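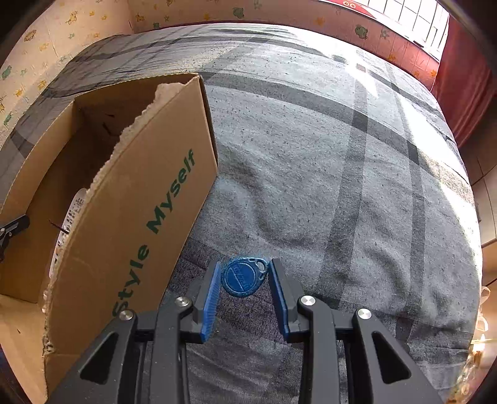
*Open gripper either side of a blue key fob, one of the small-item pickups.*

# Jaltari pickup study - FAQ

Quick answers, will tidy up when there's time. Last touched in March.

**What is it, in one line?**
Teaching a policy to pick up small household things from demos done by hand with a gripper tool. No robot arm needed for the demos.

**How many demos?**
3097 recorded, 1151 kept for the headline run. The rest went in the second run, see below.

**Why throw out so many?**
Not thrown out. Filtered. We drop a demo if the tracking jumps, if the fingers close on nothing, or if the item is out of view for the last stretch before the grasp. Script is called `cuvum_filter`, it's in the tools folder.

**Did the filter help?**
Yes on small flat items, keys and fobs and the like. Not much on anything bigger than a mug. The unfiltered run did slightly better on soft things and we don't know why yet.

**Why beds and sofas? Everyone else uses a table.**
Cloth gives way. Fingers come down, the fabric dips, the item tips or slides. A policy trained only on tabletops tended to stop too high or dig in. Patterned sheets also upset the depth estimate - stripes and checks worst.

**What counts as a success?**
Item lifted clear of the surface and still held 2 seconds later. Dragging it along doesn't count. Neither does getting a fistful of sheet with it, even if the item comes up too.

**How many homes?**
Eight. Six in the training set, two held back for testing. Please don't train on the held back ones and then send us your scores, it has happend.

**Do the fingers have to be lined up with the long side of the item?**
No. We tell people to get the item between the open fingers before closing and leave the angle to them. Early on we asked for a fixed angle and the policy got very fussy about it.

**What does the policy actually see?**
Wrist view and gripper width. Nothing else, no room camera. Wide lens, so expect dark corners.

**Strong sunlight?**
Left in. Blown-out windows too. We tried masking bright patches, made no diffrence to the scores.

**Does it work on the McKinnon arm?**
Tested on that one only. Should carry over if your fingers open as wide, but check the camera offset first. Most failed setups we get mailed about are a wrong offset.

**Can I have the data?**
Filtered set yes, ask. Full set when Ivbridge have finished the privacy pass on the rooms. No date for that.

**Who do I ask?**
Olga Alcaraz. Put Jaltari in the subject line and attach the log, the whole log.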